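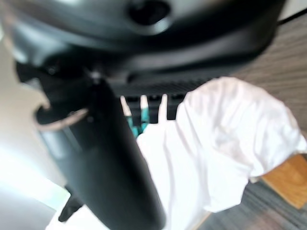 Underside of the housing, close up.

Tuesday, December. Mentor pairing, Troten group.

Matched the last of the ninth graders this afternoon. The old sheet sorted by zip code and gave three boys the same mentor, so I did it by hand from the interest cards. Heino Kļaviņa checked the pairs against the bus routes and moved two. 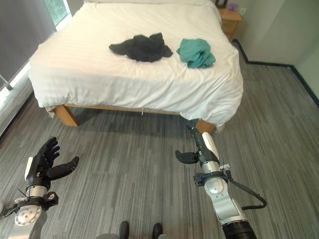 Sign-in hours for the fall term come to 363. That includes the Saturday makeup session but leaves out the college visit, where we lost the sheet. If anyone has a copy, put it in the Faswood binder.

Application essays: read 11 drafts. Most open with the family and only get to the student on page two. Next week try having them talk it through with the mentor first, ten minutes, mentor writes, then swap. Worked fine with the juniors at Oltotau.

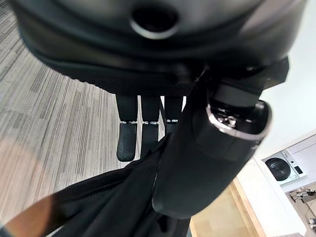 Mockus award is $1,000 per student, due before the break. Needs transcript, one letter, signed parent form. Still missing four parent forms — called two homes, left messages. Community service minimum is 70 hours. Two seniors are short, and I have asked whether tutoring at the middle school can count.

Budget: $156 left for food. Pizza once more, then sandwiches.
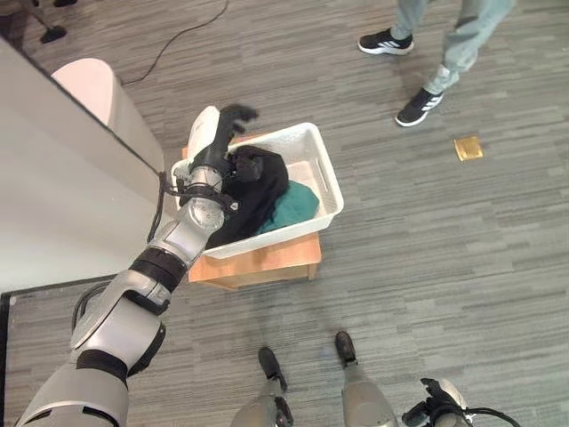 Hand over the white basket, black garment inside.

To do:
New badge for the mentor who changed employers
Print interest cards, bigger type
Ask Heino about the van for January
Move the essay night to the room with the long tables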